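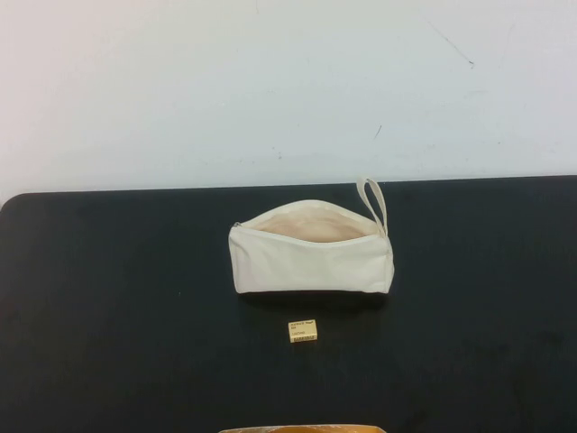 Figure 1. Small canvas zipper pouch, unbleached, shown open.

Replacing Plastic Pencil Cases in the Campus Store: A Look at Cost, Use and Waste

Course project report, Materials and Everyday Products
Mesidcombe College, spring term

1. Background

The campus store at Mesidcombe sells a clear plastic pencil case near the registers. It is the cheapest case in the store and the one most first-year students buy. By April a lot of them have split along the side seam or lost the zipper pull. Our group wanted to find out whether a plain cotton case would be a sensible replacement, and what students would want from one.

The idea came out of the waste audit that the Fetville campus ran last year. That audit put pens, cases and binders together under "desk goods" and did not say much about them. We thought one item from that group was small enough for a term project.

We had three questions:

What do students keep in a pencil case, and how do they treat it?
How does a cotton case hold up compared with a plastic one?
Would students pay more for it?

2. Method

We used a short paper survey, a simple wear test and a price comparison.

The survey went to 50 students in the library entrance and the dining hall. It had eight questions and took a few minutes. We did not collect names. Most of the people who answered were in their first or second year, so the results say less about older students, who tend to carry a laptop and one pen.

For the wear test we bought four plastic cases from the store and four cotton cases from Condero, a sewing supply shop in town. Each case was loaded with the same set of things: pens, pencils, a metal sharpener, an eraser and a short ruler. Members of the group carried them in their backpacks for five weeks. At the end of each week we wrote down any tears, stains, loose threads or zipper trouble on a shared sheet.

The price comparison used the shelf price at the store and the single-item price at Condero. We asked Condero for a bulk price too, but the quote came after we had finished the tables, so it is only mentioned in section 4.

3. Results

3.1 Survey

Pens and highlighters were the most common contents, followed by charging cables and earbuds. We did not expect the cables. Several students wrote in the margin that they use the case for anything small that would get lost in a backpack, such as keys, lip balm, gum and flash drives. Calculators came up mostly among engineering students, and they said the store case is too narrow for one.

The most common complaint about plastic cases was the zipper. The second was cracking in cold weather. The most common thing people liked was being able to see inside without opening it. Students who take proctored exams said this matters, as some instructors only allow clear cases on the desk. We had not thought about exam rules when we planned the project and we should have.

More than half of the students said they would pay a little more for a case that lasted through a whole degree. We are careful with this result. Saying yes on a survey is easy, and we did not ask anyone to spend money.

3.2 Wear test

Two of the plastic cases failed before the end of the test. One split at the corner and one had a zipper that came off its track. The other two were scratched and cloudy but still worked.

None of the cotton cases failed. They did get dirty. Three had ink marks on the inside by the second week, and one had a large blue stain from a pen that leaked through to the outside. We washed that one by hand in cold water with dish soap. The stain faded but stayed, and the case came out slightly smaller and more wrinkled than before. A darker fabric would hide this better, although dyeing adds another step to production that we did not look into.

The metal sharpener wore a thin spot in the bottom of one cotton case. It had not gone through by the end, but we think it would in another term.

3.3 Price

The cotton case cost more than twice as much as the plastic one. If a student replaces the plastic case every year, the two come out close to even by the third year. If the student does not replace it, or just holds a broken one shut with a rubber band — which several people told us they do — then plastic stays cheaper.

4. Discussion

Cotton is not free of problems. It takes a lot of water to grow, and a cotton case that gets thrown out after one term is probably no better than a plastic one. The benefit depends on people keeping it. Our readings from the Orozco unit on textiles made the same point about tote bags, and we think it applies here.

Based on the survey and the wear test, we suggest that the store carry both kinds for one year and track how many of each are sold. The clear case should stay for exams. The cotton case should be wide enough for a calculator, have a flat bottom and use a metal zipper. Condero's bulk price would lower the shelf price by a fair amount, but the minimum order is larger than the store may want for a first try.

5. Limits of the project

The wear test was short and the number of cases was small. We carried them ourselves, and we knew what was being tested, so we may have been gentler or rougher than normal. The survey was given in only two spots. We also did not test recycled plastic cases, which the store has carried in the past.

6. Next steps

If another group picks this up, we would suggest running the wear test over a full year and adding a lined cotton case against an unlined one. The survey form and the weekly log are in the course folder.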